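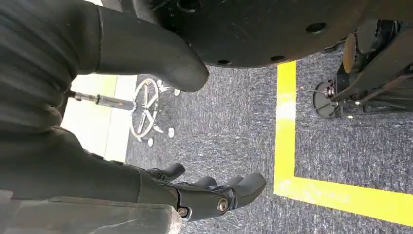
The Cirneck's hand and charcoal sleeve, just left of the yellow tape in the Pritau workshop.

Wednesday, almost 70 degrees in the shop, and Tala Boutros is hunting for a hex key. Again. She and Anas Saab have been at the Cirneck for 16 months - evenings mostly, on a carpeted corner they rent by the bench. Two arms so far. The third hand went in the bin.

The sleeves were her idea. Sewn at home, unpicked, sewn again. "Fabric snags less then you'd think," she says. Saab wanted hard shells. Still does.

Fingers next. The knuckle screws work loose, so out comes the thread glue, and then a long wait with bad coffee. They hope to show it at Skuveo in December. Wiring permiting.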